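17 July 2026

The Werov moisturiser is finished, so these are my notes on it. I used it twice a day on the left side of my face and kept my usual Marar cream on the right. The tube holds 60 ml and lasted 17 days, which is short for something at this price.

Texture first. It's a gel that turns watery on contact and takes two minutes to sink in. After that the skin feels slightly tacky until you put sunscreen over it. Glycerin is second on the ingredients list and there is no added scent. Felista Mfinanga wrote to ask whether it pills under mineral sunscreen. It does, mostly along the jaw, unless you leave a gap of five minutes.

Dryness around the nose was better on the left by the second week. Redness was the same on both sides. I had one spot, on the right, and I'm not reading anything into it.

The pump is poor. It stops drawing with a fair amount left at the bottom, so I cut the tube open and got three more uses out of it. Marar's plain screw cap wastes less.

I won't rebuy at full price. Grorisis has a similar gel that Lok-yiu Hsu rates, and I'll start that on Monday with the same left and right split. Shop in Merthorpe had it in stock last time I looked.
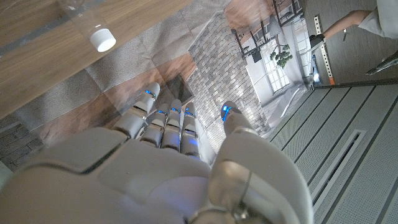
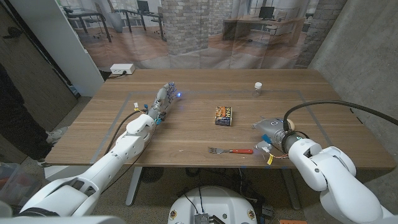

Second picture: snack box, small bottle and red-handled fork on the taped table.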